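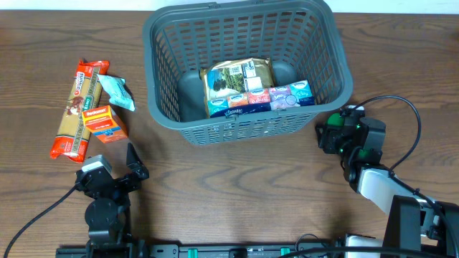 Home | Posts | Radio Stuff | Recipes | Links

Well, we have a narrator! If you've been reading for a while you know I've been fretting over this since January, and I can finally stop.

For anybody new, our church in Pumdale is putting together a radio drama for kids called Samir. It's the story of the feeding of the five thousand, told by a boy who is supposed to be home minding the goats and wanders off after the crowd instead. Beatriz Serrano wrote the scripts, and they are so good. My favorite line is when Samir's grandmother hears the whole story and only wants to know what happened to her basket. I laughed out loud the first time I read it, and I was in the dentist's waiting room.

We had a Samir early on. We had a grandmother, a grumpy fisherman, and more disciples than we had lines for (every dad in the choir wanted to be Peter). What we did not have was a narrator. I tried it myself for two episodes and, oh my. I sound like I'm reading the phone book to a sick person. My own kids asked if the real one was coming later.

So Beatriz drove over to Mendden to hear a retired school librarian she'd met at a women's retreat, and she called me from the parking lot afterward, talking so fast I had to make her start over. The lady read the storm scene once, cold, no practice, and Beatriz said she forgot to turn off the tape recorder. She's going to read for all of the episodes, and she even offered to redo the ones I did. I didn't argue!

Recording is in the old choir room, with moving blankets hung over the windows. It gets warm in there, and you can still hear the trucks gearing down on the hill, so we stop and start a lot. The kids are better about it than the grown-ups. Our Samir is nine and he'll just freeze with his finger on his line until the truck is gone and then pick up in exactly the same voice. I have no idea how he does it.

Sound effects have been my department and I've had a ball. Walking on gravel is a cookie sheet of aquarium rocks. The crowd is our whole fellowship hall after second service, saying "fish and bread" over and over until it turns to mush. The goats I'm still working on. Ours sound like a door.

The station has given us a Saturday-morning kind of slot, pending the manager hearing two finished episodes, and we're also having 500 CDs pressed by Pollel for the summer Bible school kids and anybody else who'd like one. I put the sign-up sheet out thinking we'd be giving leftovers away until Christmas, and we have 448 spoken for already. Beatriz wants to order more. I want to see the first box before I order anything.

We still need a tax collector. It's only a few lines, but he has to be able to sneer. If that's you, or you're married to it, please email me.

Oh, and I promised the lentil soup recipe from the cast supper. Next post, I mean it this time.

Last updated March 17, 2009

Contact me | Copyright 2009, all rights reserved | Back to top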